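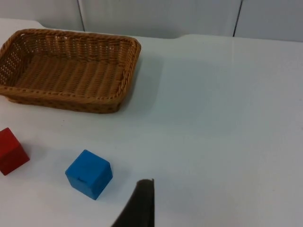
Page last changed in April, 16:37

Filed under: Help desk > Returned items > Baskets & storage

Ticket 262: wicker basket, small gaps in the weave
Opened by: Vilém Holub
Handled by: Oddur Ravn
Status: closed

Reported problem

Customer has the rectangular Dultlow basket and uses it on a white table for his daughter's toy cubes. Light comes through the side wall in small dots when the basket is near the window. He wants to know if the weave is coming apart and if he should stop using it. He also says the basket rocks a little when pushed from one end.

First reply (Oddur)

Asked Vilém to empty the basket, put it on a flat surface and check three things: any loose strand ends on the inside, any place where the braid on the rim lifts away from the wall, and any gap wide enough to push a pencil into.

Customer's answer

No loose ends inside. Rim is tight all the way around. Pencil does not go in anywhere. Still rocks.

Notes

The dots of light in the side wall are normal for this weave. The strands are flat and the rows sit on top of each other, so there are pinholes where they cross. We had the same question about the Jendari and gave the same answer. A gap only counts as a fault if a strand has moved or broken.

The darker band near the base is in the weave. Vilém had asked in his first message if it was damp. Told him to press a dry paper towel against it for a minute. Towel came away clean.

Rocking: asked him to turn the basket over and lay a ruler across the bottom. One corner is 2 mm high. Wicker moves a bit in storage and this can be pressed out.

Steps given

1. Wipe the bottom of the basket with a damp cloth. Do not soak it.
2. Set it upright on a towel on a flat table.
3. Lay a board inside, then put books on the board, heavier toward the high corner.
4. Leave for about 30 hours, away from a radiator.
5. Take the books out and let the basket dry fully before putting toys back in.

Result

Vilém wrote back that the basket now sits flat. He asked for felt pads as well. Sent one pack of the Brandão pads, the thin ones. The thick ones make the low sides look odd and they come off when the basket is dragged.

He also asked if the red and blue cubes could stain the floor of the basket. Told him to wipe them dry before they go back in after washing. No reports of color transfer so far.

Closed. If the corner lifts again, reopen this ticket and we will swap the basket.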